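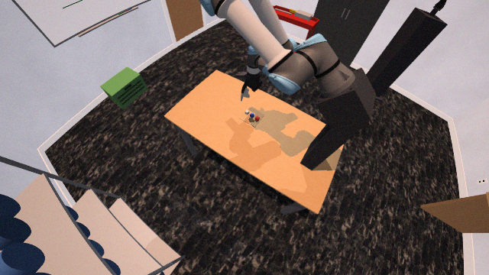
## Unit 2: Measuring Employment and Unemployment

Course handout, Introduction to Labor Statistics
Instructor: Marloes Van Hecke
Seminar leader: Jelle Wouters

### Purpose of the unit

The unemployment rate is among the most widely quoted economic statistics, and it is often misread. This unit sets out the definitions behind the rate, works through a small calculation, and reviews the points at which two published figures may differ although both are correct. Students should have read the chapter on household surveys before the Tuesday seminar.

### Definitions

For the purposes of this course, the reference population consists of all persons aged 16 and over who live in private households. Each person is placed in one group only.

- **Employed.** Persons who did any paid work during the reference week, or who had a job from which they were temporarily absent. Short hours do not change the classification.
- **Unemployed.** Persons without work who were available to start and who had taken active steps to find a job in the recent past.
- **Outside the labor force.** All others, including full-time students who are not seeking work, retired persons, and persons caring for family members at home.

The **labor force** is the sum of the employed and the unemployed. Persons outside the labor force do not enter the unemployment rate at all.

### The three basic ratios

1. Unemployment rate = unemployed ÷ labor force
2. Participation rate = labor force ÷ reference population
3. Employment–population ratio = employed ÷ reference population

The denominators should be checked with care. A common error in student papers is to divide the unemployed by the whole reference population, which produces a figure that is too low.

### Worked calculation

The Wusdale practice file contains 52 persons in the reference population. Of these, 11 are outside the labor force and 2 are unemployed.

- Labor force: 52 − 11 = 41
- Employed: 41 − 2 = 39
- Unemployment rate: 2 ÷ 41 = 4.9 percent
- Participation rate: 41 ÷ 52 = 78.8 percent
- Employment–population ratio: 39 ÷ 52 = 75.0 percent

Suppose now that one of the unemployed persons stops looking for work. The labor force falls to 40 and the unemployment rate falls to 2.5 percent, although no additional person has found a job. The employment–population ratio is unchanged. For this reason the rate should be reported together with at least one of the other two ratios.

The practice file is far too small for any estimate of practical value. A single changed answer moves the rate by more than two percentage points, and students should comment on this in their written work.

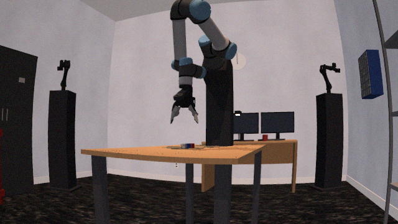 *Figure 2. Simulated robot arm with an open two-finger gripper above a table.*

### Survey data and administrative data

Unemployment may be measured by asking a sample of households or by counting registered claims for benefits. The results are seldom the same. A person may be seeking work without being entitled to benefits, and in some systems a person may work a few hours while remaining on the register. The Dodarden reading compares the two sources over one business cycle – note in particular the section on young workers, prepared by Ritu Grewal.

### Seasonal adjustment

Hiring in agriculture, tourism and retail follows a regular yearly pattern. Adjusted series remove the estimated seasonal part so that one month can be compared with the next. Unadjusted figures may be compared with the same month of an earlier year. An adjusted figure for March must not be set beside an unadjusted figure for any other month.

### Exercises

1. Recalculate the three ratios for the Wusdale file after one employed person retires.
2. State how an unpaid intern should be classified, and name any further information required.
3. Summarize Folke Strand's objection to the use of claims data, in one paragraph.

Written answers are to be submitted to Kristof Dekker before the seminar. The Dewulf tables may be consulted for exercise 2.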